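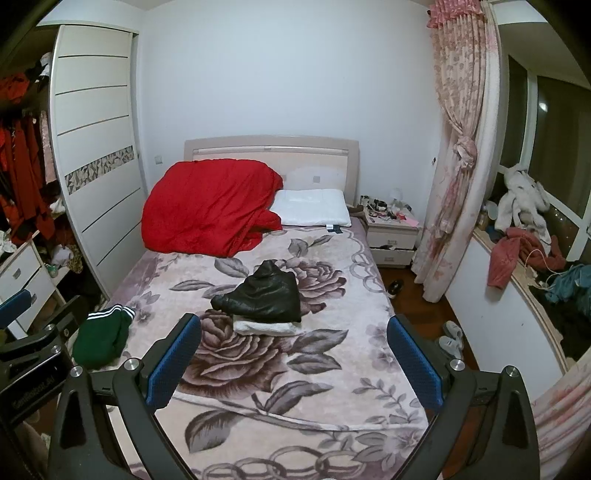
I have been promising myself a proper bedroom clear-out since July, and this morning, with a pot of tea and nowhere to be, I finally made a start (well, a sort of start!). My rule is that everything goes on the bed first, so I can't crawl back into it until I've finished. The rose blanket disappears fast that way, and my black leather jacket always ends up right in the middle, on top of a folded towel, waiting for a hanger I don't have. The open shelves are the real trouble, all those red things squashed in together. Thảo Đỗ swears by 20 minutes a day and then stopping, but I know myself, and I'd spend 10 of them trying things on.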